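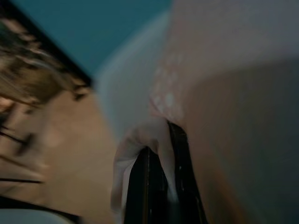
Before you plug in your Drenulix bedside humidifier, take a few minutes to find it a good home, because moving it later with a full tank is a bit of a splashy job! The mist should rise well clear of anybody lying down. Someone with their eyes closed and their head tipped right over to one side, light brown hair all over the place, is in no position to notice a damp fringe.

1. Stand the unit on a flat, waterproof surface, at least 300 mm from the wall and 300 mm from the mattress.
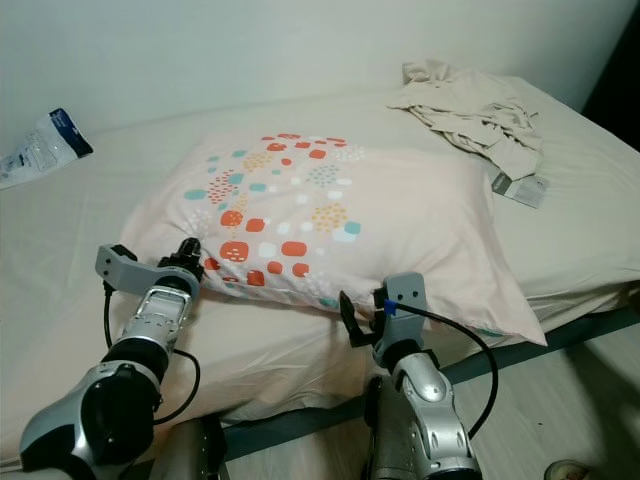
2. Lift off the tank, turn it over and unscrew the cap. Fill it with cool tap water (never hot, please) and do the cap up firmly.

3. Lower the tank back onto the base and let it settle before switching on.

Caution: Keep the cord away from bedding, and never run the unit under a blanket or a curtain.
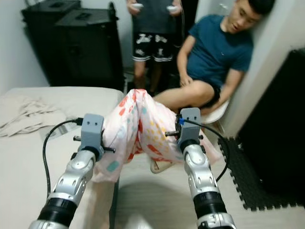
4. Turn the dial to Low for your first night. Most bedrooms are quite comfortable there, and you can always nudge it up tomorrow.

5. Empty any leftover water every 24 hours, and descale the base every 7 days if your water is on the hard side.

Note: A faint gurgle as the tank settles is perfectly normal.

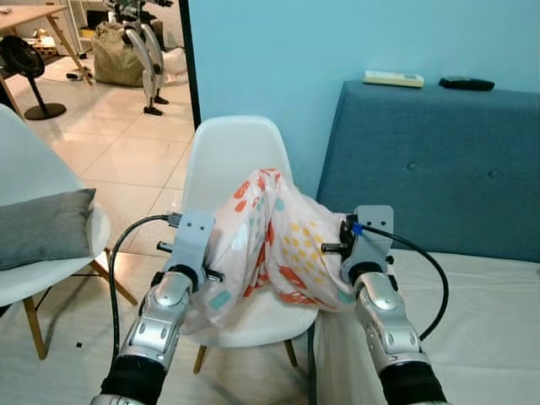
Firkus wrote to us that the gurgle went on half the night until the cap was tightened another quarter turn, so do try that first if yours is a noisy one.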